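Kit review: the Erell two-arm set from Zukach

Members who came in on Wednesday evening will have noticed that the long table at Lellbridge is occupied. We have the Erell set on loan from Zukach until the end of March, and I promised to write my opinion of it for the newsletter. I have built two other arm kits before this one, so I am not a beginner, but I am also not an engineer. Please read what follows with this in mind.

Erell is sold as a pair of small arms with printed blue links and black servo motors. You put the links together yourself, screw in the motors, run the cables and then clamp everything to a table. The manual is 100 pages long and I must say it is good. The drawings are large, each screw has its length written beside it, and the order of the steps is sensible. The only chapter I had to read several times is the one about giving each motor its number. If two motors have the same number, the program stops with a message which does not tell you where the fault is. I lost an evening on this.

The cables are the weak side of the kit. They are long enough, but there is no proper channel for them in the links, so they make loops at the joints. I would like Zukach to include some small clips. In the meantime, members who want to try the arms should look at the cables first and move the joints slowly by hand, before the power is on.

For the test I wanted something from daily life, so I chose cloth. Blocks and cups are easy for almost every kit now. Cloth is different, as it changes its shape each time you touch it, and a fold that was flat a moment ago can come up again when the finger leaves.
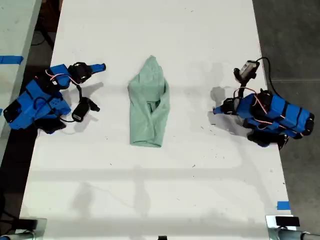 The software is called Mamo and it comes with the kit without extra payment. You can use it in two ways. In the first way you write the positions one after another, like a recipe. In the second way you guide the arms through the movement and Mamo records it, and later you can ask it to repeat. I prefer the second way for soft things. Writing positions for a piece of cloth is slow work, and the list is useless as soon as somebody puts the cloth down at a different angle.

Mamo keeps up to 1,000 recordings on the computer, and after this you must delete old ones or move them to another disk. For a club this is plenty. What I miss is a possibility to give the recordings a name at the moment of saving. They receive only a running number, and after one evening I did not remember any more which was which. I now keep a paper notebook next to the keyboard.

A word about the fingers. Smooth plastic slides on cotton, and too much force only pushes the cloth away in front of you. The manual recommends to try different coverings and this is good advice. Give yourself time for it, and change one thing only between two attempts, otherwise you will not know what helped. 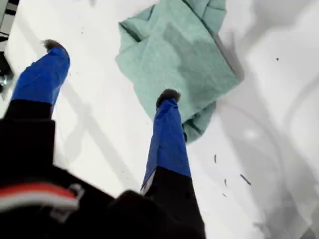

The other difficulty is height. If the fingers come down a little too high, they close on air. If they come down too low, they press on the table and the motors become warm and complain. Mamo has a slider for the lowest point, and I advise to set it again every time the clamps have been opened. Mine had moved after I cleaned under the base, and I looked for the error in the program for a long while before I thought of the clamps.

Noise is acceptable. You can hold a conversation beside the arms, although in the small room with the door closed I would not want to sit with them for a whole day.

Would I recommend Erell? For a club, or for a school with a patient teacher, yes. For one person at home I am less sure. It needs a table which can stay as it is between sessions, and the building takes several evenings before anything moves. Who wants quick results should look for a single arm which is delivered already built.

The set stays with us until the end of March. If you would like to use it, please write your name in the booking sheet by the door, two persons at a time at most, and leave the clamps closed when you go. Questions about the motor numbers are welcome, I have the answers in my notebook.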